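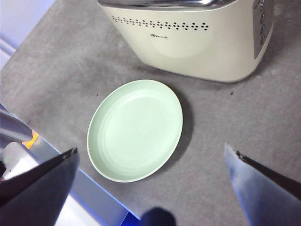

Oval plate, mint green, on a gray countertop

Pillon Petition Kit
For citizen groups, local campaigns and ballot initiatives

Item: Pillon standard kit
Maker: Saliba Print and Supply, Voltumdale
Availability: in stock

The Pillon kit contains all paper goods which a small group needs to collect signatures for a city or county measure. We made the first one for the Grotia rent measure, when the organizers came to us in April with their forms already rejected by the clerk. The text of the measure was printed in too small letters and the circulator statement was on a separate sheet. We printed everything again, and after this we decided to sell the set as a regular product.

What is in the box
200 petition sheets, printed on both sides, with your measure text on the front
3 hard clipboards with a pen holder
2000 half-page flyers, one color
One log book for circulators, 70 pages
One folder for finished sheets, with a tie

Before you order
Rules for petitions are different in each state, and often in each county. Please send us the written instructions from your clerk together with the order. We set the page margins, letter size and warning text according to these instructions, but we are not lawyers and we do not check whether your measure itself is legal. If the clerk must approve the form first, we wait with the printing until you have the approval.

You receive a proof by email. Please read it slowly, also the small print at the bottom. After you confirm the proof we cannot change the text – a new version is a new order.

Paper and ink
The sheets are heavy enough that a ballpoint pen does not go through to the other side. The ink of the form does not smear when a hand is resting on it. For outdoor collecting in the rain we recommend the plastic cover, sold separately.

The log book
Each page has space for the name of the circulator, the numbers of the sheets taken out, the place, and the time of return. Rania Twal designed the pages after she was circulating for two school board measures. The column for damaged sheets was her idea, and customers write to us about it more than about anything else in the kit.

Extra parts
Petition sheets, flyers and log books can be ordered again without the full kit. Please give your old order number, so that the form stays the same in every line.

Returns
Clipboards and folders can be returned if they are unused. Printed sheets cannot be returned, except when the mistake is ours.

Questions about proofs and county forms: ask for Noura Issa at the Voltumdale office, mornings until noon.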